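Bolt the Board Down

Friday, May 29, 2026

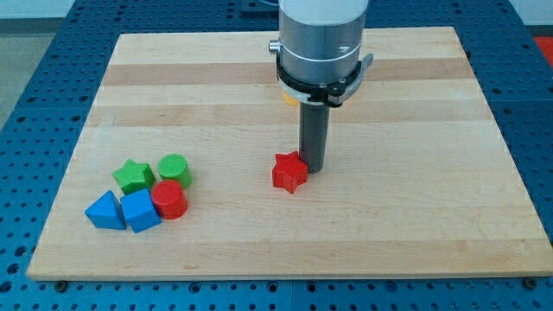

Most of the benches I see in shared shops are too nice to use. Thick hardwood tops, oiled, waxed, somebody's pride and joy, and then a little card asking you please not to drill into it. I have been saying for years that the bench and the work surface should be two separate things. The bench stays put. The surface is a board, and the board is there to take the beating. A pale maple-colored one made of strips, sitting on a blue table full of holes, with a dark bolt head near each front corner, is pretty much my whole argument. Put your colored blocks on it, your glue, your paint, your kid's project, whatever. The table underneath doesn't care.

I know the objection. A board on top of a table is a table on top of a table. Why pay twice. The people at the Tredesance shop told me this to my face when I asked for one, and they had just spent 513 dollars having their big bench sanded back for the second time. I wrote the number down. My own board cost 195 and when it gets bad I flip it over.

And flipping is the point. You can't flip a bench.

Strips matter too. I've had single wide planks and I've had glued-up strips and I will take strips every time, the wide plank in my garage cupped so badly after one January that a marble would roll to the middle and stay there. Strips come in different tones, some cream, some closer to honey, and there's a type of person who sends that back to the store because it doesn't match. Let it not match. You're going to spill things on it. Also the bands are handy, if you line up small parts you have something straight to line them up with, and it costs nothing.

Color is the other thing people get wrong. They stain these boards dark. Walnut, espresso, one at the Rondonuwu center that was nearly black. Then they drop a small dark screw on it and spend the rest of the evening patting the wood with their hand like they lost a contact lens. Leave it pale. A red star on light wood, you can find that from across the room. Try it on espresso with a brown washer. Go ahead.

Now the bolts. This is where I lose friends.

Clamps are what everyone wants to use. Clamps are fine for an hour. For a board that lives on the table they're a pain, they stick out, they catch your sleeve, and sooner or later somebody borrows one and doesn't bring it back and the board starts to creep. You don't notice creep. You notice that your marks don't line up anymore and you blame the ruler. Rubber mats, same story, just slower. In Vasville they had the board on a rubber mat for a whole winter and swore it never moved. There was a pencil line on the table showing where it used to be.

Bolt it. If the table has holes already, great, half the job is done. If it doesn't, drill a couple of holes in the one you've got and get over it. Corners, so the middle stays clear. And sink the heads if you can, I didn't on my first one and I have the scraped knuckle to prove it.

What I won't defend is the price of perforated tables. They are expensive and heavy and the small stuff goes down the holes, wich is one more reason to have a board over the part where you work. I looked at one from Ukgate for 300 and the legs were extra. Legs! On a table!

So no, I'm not telling anyone to go buy the blue table. Use the ugly desk. Use a door on trestles, I did for 5 years. But put a board on it, a pale one, made of strips, and fix the thing down so it stays where you left it. Then quit worrying about scratches. Mine has a burn the shape of a boot and two kinds of glue I can't identify and I havent sanded it once.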